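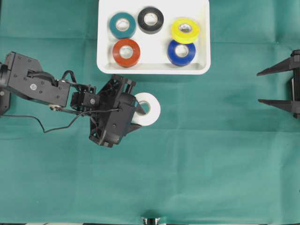
In praise of the dull demonstration

I have been to a fair few open days over the years, first as a parent being dragged about and later as the sort of person who reads the noticeboard in the library and turns up on her own, and I have come to believe that the duller the demonstration, the better the open day. The one at the Bevgate workshops in April is my evidence, and I hope you will bear with me while I tell you about it.

Mullthorpe isn't a place people come to for robots. It has a market, a very good hardware shop and a bus to Fanville that stops running far too early. But the old training centre at Bevgate has had a robotics room since last year, and they opened it up for an afternoon with tea in the corridor (proper tea, in a pot, bless them) and a raffle for a hamper. I bought one ticket, number 2928, and won nothing.

What they had on show, in the room they call Asante, was a pair of robot arms and some rolls of electrical tape. The job was to get the tape into a white tray. And that was the whole of it! The man beside me, who had driven over with two boys, said he'd been hoping for something that walked. I did feel for him. His boys stayed put, though, and so did I, for a good deal longer than I'd meant to, and my tea went cold in my hand.

We are so used to robots in films and adverts, dancing and doing somersaults, that we have quite lost our feel for what is hard. Picking up a roll of tape is nothing to you or me. I do it while talking on the telephone. But somebody has to work out where the roll is, and which way to come at it, and whether to pinch it round the outside or put a finger down the hole in the middle, and then how to let go of it without knocking its neighbours. I had never given one second's thought to any of that. One of the rolls was a teal so near the colour of the cloth that I had to look twice for it myself, and I had my good glasses on.

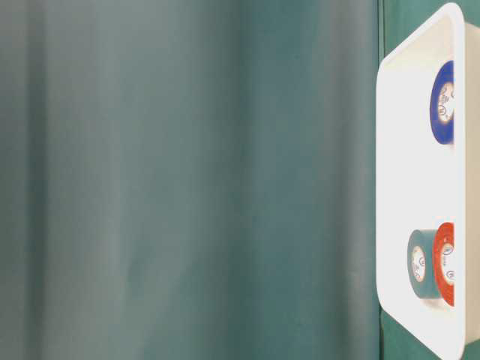

What the grown-ups asked

Theophilus Kyei, who was running the afternoon, took questions from the floor, and they were mostly the ones you'd expect. Will it take jobs? How much did it cost? He was patient and he didn't dodge, and when he didn't know a thing he told us so, which I wish more people with a microphone would do. A woman near the door wanted to know how many goes the arms had needed at this. He said they were past 1000 by the time the clocks changed and stood at 3225 that morning, and that he wouldn't like to promise her 100 in a row. I liked him enormously for that.

One of the boys asked why it didn't just tip the tray up and sweep them in. There was some laughter, but Theophilus took it seriously and the two of them had a long talk about it, with the cloth and the rolls in front of them and the boy pointing. 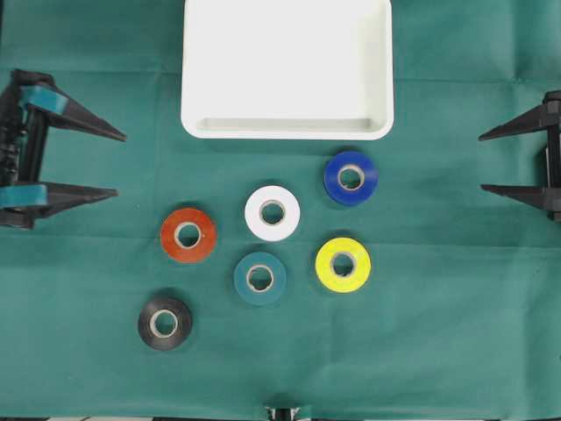
I think that conversation was worth the whole outing. You couldn't have had it about a somersault. A child can look at six rolls of tape and a tray and have an opinion on how the job should be done, and so can his father, and so can I. With the grander sort of show you are only ever allowed to clap.

Now, I know the other side of it. A friend who used to arrange these things for the college tells me that a quiet demonstration is a hard sell, and that people want something for the poster. She may well be right. The Bevgate poster had a cartoon robot on it with a bow tie, and I dare say that brought in more families than the words "tape sorting" ever would. I don't mind the bow tie. I only ask that when we get through the door there is still an ordinary job being done at an ordinary pace, with chairs to watch it from and a person nearby who will answer a boy properly.

They are thinking of doing another in the autumn, and if they do I shall be on the early bus, with a flask this time.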